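3. Collecting the Demonstrations

3.1 Who taught, and how

Much of what follows may sound homely beside the learning results in Section 5, but we have come to believe that the way a task is shown matters as much as the network that later has to copy it, and so we would like to spend a little time on it. All of our demonstrations were gathered at the Ollton workshop over one long spring, on a single arm with a two-finger gripper and a small camera mounted near the wrist. The teacher could work in one of two ways. In the first, which we call hand guiding, the teacher takes hold of the arm itself and walks it through the motion. In the second, the teacher sits a few steps away and moves a lightweight handheld controller, which we named Poon, and the arm follows along.

We asked 12 people to teach. A few had worked with robot arms for years, and most had never touched one before. Keabetswe Makhubela trained each of them in the same way, with 25 minutes of free play before any recording began, and we are grateful for her patience, for free play tends to go on a good deal longer than planned when people are enjoying themselves! Every teacher tried both methods, and half of them began with hand guiding so that practice on one would not unfairly flatter the other.

3.2 The tabletop tasks

We settled on tasks that most people do without thinking in their own kitchens: picking up a bottle, moving it next to a cup, tipping it, and setting it back down. The objects were ordinary things bought from nearby shops. We were especially keen to include clear plastic and clear glass, because earlier work in our own group (the Lirnia recordings, now retired) used only solid, brightly painted blocks, and policies trained on those blocks fell apart the moment they met something they could see through. A clear bottle borrows its looks from whatever is behind it. Its label may be the only part with a steady color, and even the label changes a great deal as the wrist turns.

Lighting was varied for the same reason. Besides plain white room light we recorded under strong colored light, pink and purple among them, and we left reflections on the table where they fell. Percy Marulanda argued early on that we should soften the glare with a cloth, and we did try it for a day, but the policies trained on that day's data were noticeably more timid near shiny surfaces, so the cloth went back in the drawer.

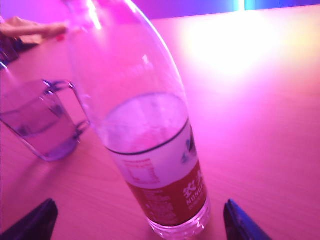
Figure 3. Wrist camera view during work with a water bottle and a glass measuring cup under pink light. The gripper fingers are open on either side of the bottle's base, and a hand points toward its neck.

Teachers also differed in how they came up to an object, and we chose to leave these habits alone. Some liked to bring the fingers in low and wide and close them only at the last moment. Others came down from above, paused, thought about it, and went in. With hand guiding the paths were smoother near the grasp but wandered more on the way there, partly because the teacher's own body was in the way and had to shuffle around the table. With Poon the long reaches were straighter, while the last stretch was full of small corrections, as a person at a distance has to judge depth by eye. We kept the corrections in. A learner that has never seen a mistake being mended has very little to go on when it makes one of its own.

3.3 Pointing and other help from people

During pilot sessions we noticed that an onlooker would often lean in and point at the part of an object they thought the teacher should aim for. At first we asked people to keep their hands out of view. After some discussion we changed our minds and allowed it, and each recording in which a person's hand appears carries a simple tag saying so. Section 5.4 compares policies trained with and without these tagged recordings.

3.4 Sorting and storage

In all we kept 1000 recordings, of which almost 700 were made with the controller. The lean toward remote control was not planned; it simply tires the shoulders less, and teachers who were given a free choice late in the day nearly always sat down. To keep the comparison fair, the experiments in Section 5 draw equal numbers from each method and leave the remainder for pretraining.

Recordings were stored and checked with Nevix, our in-house viewer, which plays the wrist video next to the joint readings and lets a reviewer mark the moment of contact. Two of us marked every recording separately. Where our marks disagreed by more than a few video frames we sat down together and watched it again, and in the handful of cases where we still could not agree, we kept the earlier of the two marks.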